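ホーム 刊行物 研究報告 目次 前の節 次の節 コメント

4　視点変化下における卓上物体の支持関係推定

4.1　本節の目的

前節では、物体の支持関係をグラフとして保持する記憶機構Hurkoraの構成を述べた。本節では、家庭の台所を模した環境において、観測視点が大きく変化した場合に同機構がどの程度一貫した記述を保持できるかを検討する。

移動マニピュレータが調理台で作業を行う場合、同一の調理台が複数の方向から観測される。手先に取り付けたカメラの姿勢は作業の進行とともに変わり、直前まで画像の中央にあった物体が次の観測では端に寄り、あるいは別の物体の背後に隠れる。このとき、画像上の位置に基づく対応付けは容易に破綻する。他方、「皿の上に果物がある」「皿は箱形の物の上にある」といった支持関係は、視点の変化のみによっては変わらない。したがって、観測間の対応付けを支持関係の水準で行うことには一定の合理性がある。

ただし、支持関係も作業によって変更される。皿に物を載せる、皿から物を取り去る、皿ごと別の台に移すといった操作は、いずれもグラフの一部を書き換える。視点の変化に起因する見かけの差と、操作に起因する実際の差とを区別することが、本節で扱う課題の中心となる。

4.2　定式化

時刻tにおける観測から得られる支持グラフをG(t)と表す。G(t)の頂点は検出された物体、辺は上下の接触に基づく支持を表す有向辺であり、支持する側から支持される側へ向かう。根は調理台の天板とする。天板より下方に置かれた物体を含む観測に対しては、仮の根を別に設け、天板との関係が確認された時点で統合の可否を判定する。

二つの観測から得られたグラフの対応付けにあたり、本手法はまず「錨」となる物体を選ぶ。錨とは、作業中に移動する可能性が低く、かつ外観が視点によって大きく変わらない物体をいう。トースターのような据置型の機器、壁面に沿って置かれた容器、壁のタイルの境界線などがこれに該当する。本実験では錨の候補として12の物体種別をあらかじめ定めた。錨の選択は種別のみによらず、検出の信頼度、画像端による欠けの有無、および他の物体による遮蔽の度合いを加味した重みによって行う。

次に、錨どうしの相対配置から二つの視点の間の粗い変換を推定し、残る頂点について対応の候補を絞り込む。各頂点に対して残す候補は最大3とした。候補を増やすと計算量が増すだけでなく、外観の似た容器が並ぶ領域で誤対応がかえって多くなることが予備実験で確認されている。

最終的な対応は、外観の類似度、粗い変換の下での位置の整合性、および親頂点の一致という三項の重み付き和を最大化するものとして求める。親頂点の一致に関する項は、支持関係が操作によって変更された可能性を残すため、不一致の場合にも有限の罰則にとどめた。この罰則の大きさは学習せず、全環境に共通の定数とした。

4.3　実験環境とデータ

評価には、Suken計画の一環として整備した台所環境Sotskaで収集した画像対を用いた。収集の設計および正解の付与はLīga Seppが担当した。画像対の総数は126であり、各対は同一の環境を異なる視点から撮影した二枚の画像からなる。対に含まれる二枚の前後関係は手法に与えず、対応付けは順序に依存しない形で行った。これは、記憶に蓄えられた任意の観測を後から照合する用途を想定したためである。

正解の付与は、物体の同一性と支持関係とを分けて行った。画像から同一性を決定できない物体には「不明」の標識を付し、評価から除外した。不明の標識は誤りの一種として扱わず、別途その割合を集計している。外観が同じ種別の玩具が複数含まれる対では、この標識の頻度が高い。

画像対の一つを図3に示す。いずれの画像にも、天板、まな板、トースター、果物の玩具を載せた皿、および壁際の容器群が含まれる。

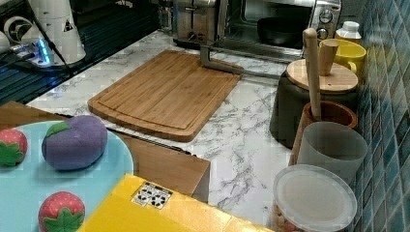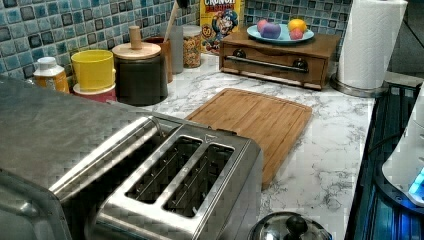 図3　評価に用いた画像対。二枚は同一の台所を異なる視点から捉えたもので、いずれにもまな板、トースター、果物の玩具を載せた水色の皿が含まれる。

4.4　図3の画像対に対する推定結果

図3の対は、本手法の特徴と限界の双方を示すものとして選択した。一枚目ではトースターが調理台の奥に見え、まな板はその手前にある。二枚目ではトースターが左手前を大きく占め、まな板の一角がその陰に隠れている。すなわち、画像上における両者の前後の関係は二枚の間で逆転している。画像座標に基づく位置の整合性のみを用いた場合、まな板と他の平面的な領域とが混同され、対応が得られなかった。

本手法はトースターを第一の錨として選択した。トースターは両画像とも画像端で一部が欠けているが、二枚目では上面の二本の投入口が、一枚目では前面のレバーが手掛かりとなり、種別の判定は安定していた。第二の錨には、丸い木製の蓋を備えた暗色の容器が選ばれた。この容器は両画像で色調がやや異なって写っており、色に基づく類似度は低かったものの、蓋の形状と周囲の黄色い容器との隣接関係により、正しい候補が上位に残った。

まな板については、二つの錨から推定された変換の下で対応が得られた。縁に沿って彫られた溝が両画像で検出されており、溝の輪郭が部分的な遮蔽を補ったものと考えられる。まな板に関する支持辺は両画像とも「天板がまな板を支持する」であり、親頂点も一致した。

皿に関する結果はより複雑である。一枚目では皿は段ボール箱の上にあり、二枚目では奥の木製に見える箱形の物の上にある。皿そのものの外観は両画像で類似しており、本手法は両者を対応の候補として結び付けたが、親頂点の同一性は決定できなかったため、この辺には「保留」の状態が与えられた。皿の上に載った玩具の構成も一致しない。一枚目では苺の玩具と紫色の玩具が認められるのに対し、二枚目には桃色、紫色、黄橙色の玩具がある。紫色の玩具どうしの外観類似度は比較的高い値を示したが、親である皿の対応が保留とされていることから、出力では同一と断定していない。正解データにおいてもこの玩具の同一性は「不明」であり、断定を避けた出力は本手法の設計に沿うものである。

比較に用いたDunbarは、外観の類似度を主とする対応付け手法である。同手法は紫色の玩具どうしを高い信頼度で対応付けたが、その根拠を支持関係の水準で示すことはできない。作業計画の観点からは、対応が誤っていた場合に後段で把持対象の取り違えを生じるため、信頼度の高い誤りは保留よりも大きな損失となりうる。

4.5　全体の傾向

全画像対に対する集計では、錨が二つ以上得られた対において、本手法は物体の同一性と支持関係の双方でDunbarを上回った。差が顕著であったのは、皿、盆、箱など他の物体を載せる役割をもつ物体が含まれる対である。こうした対は40を超え、そのいずれにおいても支持グラフの深さが二以上となる。深い階層では、上位の頂点の対応が下位の頂点の候補を制約するため、外観の乏しい小物体に対しても対応が得られやすい。

反対に、天板に直接置かれた小物体のみからなる対では、両手法の差は小さかった。親頂点がすべて天板となり、親の一致に関する項が識別に寄与しないためである。この場合の性能は事実上、外観の類似度と位置の整合性によって定まる。

錨が一つしか得られない対では、粗い変換の回転成分が不定となり、本手法の性能は比較手法を下回ることがあった。近接撮影により一つの機器が画像の大部分を占める場合がその典型である。図3の二枚目もトースターが手前に大きく写る視点であるが、奥に容器群が写り込んでいるため、この問題は生じなかった。

4.6　誤りの分析

誤りの主な要因は次の二種に分けられる。

第一は、透明または半透明の物体である。図3の一枚目には灰色の半透明のカップと透明なプラスチック容器が、二枚目には透明感のある灰色の背の高い容器とガラス瓶が含まれる。これらの物体では背後の壁の模様が外観特徴に混入し、視点が変わると特徴量が大きく変動する。加えて、容器の中の内容物が独立した頂点として検出され、支持関係と包含関係とが混同される例もみられた。図3の二枚目では、ガラス瓶の中のシリアルに対して瓶とは別の頂点が生成された。一枚目では、ガラス扉越しに見えるオーブン内の丸い鍋状の物体が独立に検出されており、天板との間に誤った支持辺が張られた。包含関係を表す辺の種類を追加することが対策として考えられるが、扉の開閉状態の推定を伴うため、本報告では扱わない。

第二は、画像端における物体の欠けである。図3の一枚目では、皿の上の苺の玩具の一つが画像の左端で途切れている。全体の形状が得られない物体は種別の信頼度が低くなり、頂点として採用されない場合がある。頂点の欠落は、実際の操作による取り去りと区別しにくい。本手法では画像端に接する領域に「未確定」の標識を与え、当該領域における頂点の消失を操作の証拠として数えないこととした。この処置により誤った更新は減少したが、実際に取り去られた物体の検知は遅れる傾向にある。

4.7　考察

以上の結果は、支持関係を介した対応付けが大きな視点変化に対して有効であること、ならびにその有効性が錨の数と階層の深さに依存することを示している。錨の候補とした物体種別は台所環境に固有のものであり、他の環境への適用にあたっては種別の再選定を要する。

保留の扱いについては、なお検討の余地がある。保留の辺が多数残ると作業計画の側で追加の観測が必要となり、所要時間が増加する。追加観測の視点を、保留を解消する見込みの大きさに基づいて選択する方法は次節で述べる。なお、親頂点の一致に関する罰則を環境ごとに調整した場合の結果は付録に収めた。

コメント

読者1
4.2の罰則を全環境共通の定数とした点について、付録の感度の結果を本文にも一行加えていただけると比較がしやすいと思います。

読者2
オーブン内の鍋状の物体に支持辺が張られた例は当方でも似た経験があります。ガラス面の検出を前段に入れると頂点の誤生成はかなり減りましたが、透明な容器のほうには効きませんでした。

読者3
「未確定」と「保留」の違いが最初はわかりにくかったです。前者は領域、後者は辺に付くものという理解でよろしいでしょうか。

読者2
読者3さん　4.4と4.6を読むかぎり、その理解で合っていると思います。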